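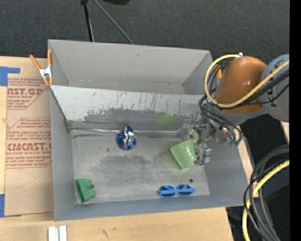

Bin Picking Without Labels – Gallery

Last updated: July

Rewi is the grasping project run out of the Jaltcombe lab. The question we set out to answer is a simple one: can an arm learn to pick up household odds and ends from its own attempts, with no one drawing boxes around objects or telling it what they are? These notes go with the gallery and cover the method, the bin and the results to date. The full write-up is with Digby Sheehan, who looks after the data.

The bin
Grey metal, with a sloping divider across the full width and a front compartment where the objects go. Clamped at the rim so it stays put when the fingers push against a wall. The metal is well scratched by now and we have left it that way. Reflections and scuffs are part of the problem the network has to handle.

The objects
Cups, crumpled foil, toy blocks, folded sunglasses. The full set is 30 items, and 12 more are held back and never used in training. Colour was not a factor in choosing them. We wanted a mix of hard, thin, shiny and see-through.

See-through plastic
Cups like the light-green one are the hardest class we have. Depth sensors tend to read straight through the side, so the policy works from the colour picture alone. A cup lying on its side can be taken by the wall or across the body, and we score both the same way.

The fixed view
One camera, one position, for every attempt. The arm covers part of the bin when it reaches in, so the network gets one picture taken before the approach and another during it. Dropping the first picture hurt results more than any other change we tried.

What counts as a grasp
The fingers close, the arm lifts, and the gripper checks its own opening width. If the fingers have closed all the way, the attempt is marked a miss. Thin items such as sunglasses temples can fool this check, so Digby goes through a sample of those by eye.

Attempts so far
2,835 logged in the current round. The first 200 were random and are kept as a baseline. After that the arm chose its own grasp points, and the network was retrained overnight on everything collected up to then.

What we found
Blocks and foil improved early and then levelled off. Cups kept improving slowly through the whole round. Held-back objects did worse than training objects, as expected, but the gap was smaller for soft items than for hard ones. Most of the remaining misses are close to a wall – the fingers touch metal before they get around the object.

Next
A second bin with a different finish, and a shared test set with the Prirkis group so the two methods can be compared on the same objects.

Contact: Digby Sheehan, Rewi project, Jaltcombe | © Rewi project | Back to top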